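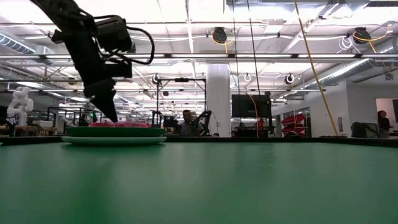

Grenden Opens Its Green Tables to the Neighborhood for a Season of Shared Lunches

GRENDEN, March – Anyone who has ever walked past the old Antwi workshop at noon and wondered what all the laughing was about will soon be able to come in, pull up a chair and find out. The Grenden Table, the shared lunch that began among a few tenants of the building and grew a little every month, is opening its doors to the whole neighborhood this spring, and everyone is invited (yes, the kids too!).

The lunches will run from noon until 4 p.m. in the big open workroom, under the same high ceiling, long white lights and exposed ducts that the tenants have come to love. When the plans were first drawn up there was talk of covering all of that with panels and giving the room a more ordinary dining hall look, and it didn't take long for the people who eat there to speak up.

"You sit down with your bowl, you look up, and there are hose reels hanging over your head, and somehow the soup tastes better for it," said Adwoa Nutsugah, who coordinates the program. "We wanted our guests to feel they were being welcomed into a place where people make things, and I think my mother would have said the same, only she would have asked for more cushions."

Green is the color of the house, from the tabletops to the dishes. Guests will be served in wide, shallow bowls set on pale mint plates, a pairing chosen by Karabo Adams of the design studio Jelletti after a long winter of trying out very nearly everything else.

"A shallow bowl is a friendly thing," Adams said. "You can see what your neighbor is having, and then you want to try it, and then you are talking. I went back and forth on the plate for weeks, and I'm so glad we kept the lighter green."

The menu, put together by cook Kwadwo Korletey, will change with what the growers bring in, with bean stew and flatbread always on hand. Jelletti has supplied 1,000 bowls with matching plates for the season, and the building's owner, Skellau, is lending the room free of charge. Organizers hope to serve 3,000 lunches before the fall.

Each table seats 15, and guests are warmly encouraged to sit beside someone they haven't met. Lunch is pay-what-you-can. Larger groups are asked to call ahead and speak with Nabil Hakim at the Grenden front desk, who will also be happy to answer questions about allergies, parking and high chairs.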